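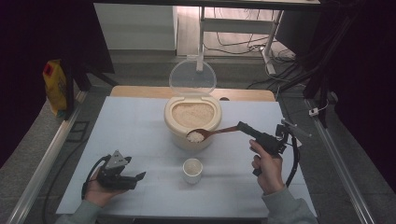 ok so a few of you asked how the sourdough-free, oven-free, no-spend pantry month is going. thread, I guess

Rules first. We eat what's already in the house. I get 23 dollars a week for fresh stuff (milk, eggs, greens, whatever fruit looks decent). Coffee doesn't count because I make the rules and I say it doesn't count

Week one was easy and I got very smug about it. Beans! Soup! More beans! Agnes Dow came over for dinner and asked for seconds, so I told her all about my system for way too long (sorry Agnes)

Week two I found out we own 8 cans of coconut milk. I have no memory of buying a single one. Finlay says it was me, during the curry phase, and I say prove it

Best thing so far is rice fried with an egg, frozen peas and the last of the chili crisp. I've had it for breakfast four times and I'm not even a breakfast person

Worst thing: lentil "meatballs." They fell apart in the pan, so I called it sauce and put it on spaghetti. Flora Dalgleish, if you're reading this, your recipe is missing an egg!!
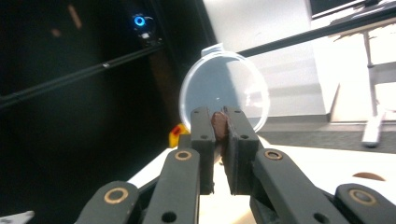

Anyway the thing I miss most is snacks. Not even good snacks, just walking into the store after work and leaving with something in a crinkly bag. I ate raisins over the sink last night like a raccoon

Somebody asked about spices. I dumped the whole drawer out on the counter and the oldest jar was a paprika from before we moved here. Smelled like pencil shavings. Out it went, along with the bay leaves

I write down everything we use up on a sheet taped inside the cupboard door. Ryota told me to use an app and I lasted 2 days with it before I went back to the pencil

Money-wise we're spending maybe half of what we did in December, but December had my mother-in-law and a ham in it, so I wouldn't read too much into that

Still to get through: split peas, a bag of cornmeal, one jar of artichoke hearts, and all that coconut milk. If you've got a cornmeal thing that isn't cornbread, send it to me please. Sheena already said polenta and I'm trying it tomorrow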